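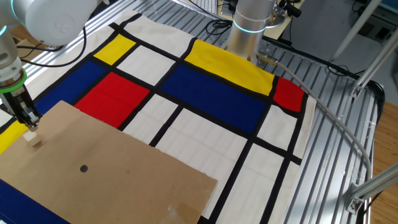

Home Tips Kitchen Workshop TV Room
Search this site
1 min read

Getting the living room ready for a film night

Move the telly so the screen is at eye level from the sofa. Close the curtains on the window opposite it and switch off any lamp that reflects in the glass.

Start the film 4 minutes early to check the subtitles and sound. If speech is hard to follow, turn the bass down before you raise the volume.

Wipe the screen with a dry microfibre cloth. Popcorn keeps for 3 days in a lidded tin.

Jacobus Nkuna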